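Home | Ask | Topics | Members | Log in
Filed under: Laundry & Stains
277 views

Do color catcher sheets really let you wash red with white?

My sister swears by them. I have a pile of bright red team stuff plus a white shirt with red stripes, and I don't believe a sheet of paper can sort that out. Has anyone tested this properly?

Posted by Hermine Sutter

holtent_23
They work great, never had a problem!!

Derese
"Never had a problem" proves nothing if your reds had already stopped bleeding. I'd want to see the same load without the sheet. A pink sheet tells you dye came out. It doesn't tell you how much ended up on the white.

Press a damp white cloth on an inside seam of the red. Any pink on it, wash the red alone, cold. The striped one worries me more, as the red is sewn right next to the white and no sorting fixes that.

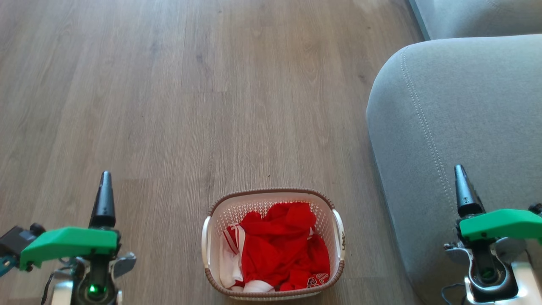

Also, don't let it sit in the basket damp. Red lying against white for a few hours can do as much harm as the wash. And turn anything with printed lettering inside out. I'd skip the vinegar trick too, I have yet to see it set a modern dye.

11 comments | Share | Report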